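Tollbridge demo day thread, typing this on the bus so bear with me

Went in wanting one answer. Can a machine do my kitchen chores yet. Short version - not mine, not this year

First up, towel folding. 2 towels in the time I'd do the whole basket. Neat corners tho

Then the shop floor bit. Bin picking, boxes all the same size, all facing the same way. Great! My stock room has never looked like that in its life

Guy from Ondia says they ran 2,219 tries at one pick and place job in simulation before touching real hardware. I asked how many in a kitchen with a kid in it. He laughed, didnt answer

Soft stuff is what gets them. Cans fine, mugs mostly fine. Anything stringy or squishy and the fingers have to guess where it ends

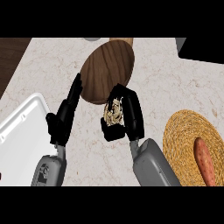 And sim is the easy version. No grease, no drawer that sticks, nobody moved the cutting board since yesterday

Apolinar Sandoval had the best talk of the day imo. His point - quit asking for 100 percent, ask what it costs you when it drops something. Potato on the floor, who cares. Hot pan, diferent story

He thinks wiping counters and loading bins come first, cooking way later. I buy that

Ok my stop. Zúñiga people were up after lunch but I missed it, if anybody has notes send them

Comments

marlo_k: the towel thing is still faster than my husband

Andotwood Repair: we tried one for sorting screws. Went back to a muffin tin and a teenager

pidge: did they say a price?
reply from author: nope, I asked twice

Last updated 2022-02-14

Contact | © Notes From the Stock Room | Back to top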